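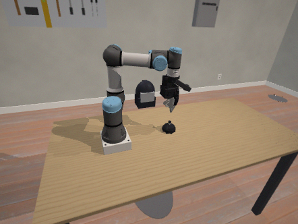 仿真环境中的六轴机械臂,夹爪悬于桌上黑色圆顶形物体的上方。

家务与车间杂务自动化,指用机器人完成住宅、厨房、仓库和小型作坊中零散而多变的手工劳动,例如收拾桌面、取放器皿、归置工具、叠放衣物和给设备上料。与汽车焊接、电子贴装等固定工序相比,这类劳动的物品种类多,摆放位置不定,作业环境也常由人随时改动。到目前为止,机器能够在受限条件下完成其中一部分动作,尚不能在普通住户家中长期独立承担整套家务。

概述

家用机器中普及程度最高的是洗衣机、洗碗机和扫地机。它们各自只处理一道工序,衣物要由人放进去,碗碟要由人摆好,地上的电线也常要由人先收起来。通用型家务机器人的目标是接手这些工序之间的搬运和整理,其核心动作是抓取与放置。

车间杂务的情况与此相近。大批量生产线早已使用机械臂,但小作坊里换夹具、清台面、把散件送到下一个工位等工作仍以人工为主。这类工作单次耗时很短,一天之内却要重复多次,内容又经常变动,为每一项单独编写程序往往不划算。

抓取问题

一次取放通常分为接近、对准、闭合、提起、移动和放下几个阶段。人在做这些动作时很少留意,机器则需要在每个阶段判断物体的位置、朝向和受力。杯子、锅盖、抹布、袋装食品的抓法各不相同,透明或反光的器皿还会干扰深度相机的读数。
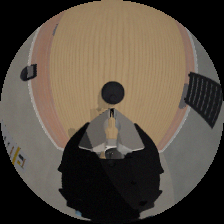
对准阶段的误差是抓取失败的常见来源。夹爪两指之间的开口有限,中心线偏离物体过多时,一侧手指会先碰到物体并把它推开。许多系统因此在腕部加装相机,从夹爪的方向观察目标。在这种视角下,黑色的圆形物体只剩下近乎圆形的轮廓,表面仅有一处颜色略有差别的小圆形细节,可供算法判断高度和抓取点的线索不多,夹爪与腕部外壳又占去了画面下方的大片区域。常见的补救办法是同时使用一台固定在远处的相机,把两路画面一并交给控制程序。

圆顶形、半球形物体对平行夹爪来说较难处理。手指落在斜面上时容易向上滑脱,若物体顶部带有小钮,则可以夹住小钮提起,但目标面积随之变小,对定位精度的要求也更高。锅盖、茶壶盖和某些瓶塞都属于这一类。

仿真训练

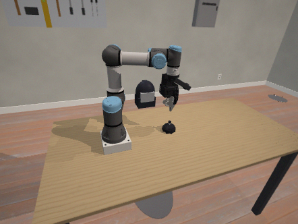

木纹桌面上的仿真机械臂,后墙可见工具板和灰色壁柜。

在真实机器上反复练习成本较高,还可能损坏器皿和设备,因此相当一部分训练与评测在仿真软件中进行。软件可以改变桌面材质、光照和物体的位置,也可以在短时间内重复同一任务。Brutov 实验室的桌面取放评测规定,每项任务运行100次,物体的初始位置每次随机改变,以物体被提起并放到指定区域为成功。

该实验室公布的一组结果中,同一控制程序在仿真中成功94次,移到真实桌面后成功48次。两者之间的落差一般称为“仿真到现实差距”,来源包括摩擦系数不准、相机标定偏差、夹爪指垫磨损,以及仿真中没有出现过的阴影和杂物。缩小差距的方法有随机化训练场景、加入少量真机数据,以及由人远程操作机械臂录制示范。
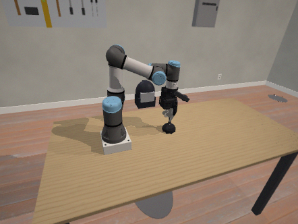

仿真机械臂的灰色手指位于黑色圆形物体处,桌面左侧为手臂的投影。

手指到达物体处并不等于抓取完成。评测程序通常还要检查提起后的高度和保持时间,有的另行检查放下后的姿态。只统计接触或闭合动作会使成功率偏高,不同机构公布的数字因此往往不能直接比较。

应用情况

Trarkport 的一处小件仓库使用机械臂从浅盘中拣取零件,共涉及31种物品。盘子的位置固定,照明也保持不变,遇到无法识别的零件时由值班人员处理。类似的安排在配送和检测行业较为多见,其特点是先整理环境,再引入机器。

在 Arnby 的一所试验住宅中,名为 Han 的单臂机器人被用来清理餐后桌面。它能把硬质餐具逐件移入托盘,一次清理几乎需要48分钟,带汤水的碗和软质餐巾仍由住户收拾。试验后期增加了开柜门的任务,柜门把手形式不一,结果未达到预定要求,该项目随后改为只测试桌面作业。

限制

速度是目前较突出的限制。出于安全考虑,与人共处一室的机械臂一般以较低速度运行,遇到接触就停下。其次是恢复能力:物体掉落、翻倒或滚到桌边后,多数程序没有相应的处理步骤,需要人重新摆放。连续作业还涉及清洁和维护,厨房中的油污与水汽会影响相机和关节密封。

费用方面,桌面级机械臂的价格已低于早期工业型号,但安装、标定和维护仍需专门人员。住宅中的台面高度、柜体尺寸和通道宽度差别较大,固定安装的机械臂只能覆盖一张桌子或一段台面,移动底盘则会带来定位误差和续航问题。

参见

机械臂;末端执行器;仿真到现实迁移;服务机器人;协作机器人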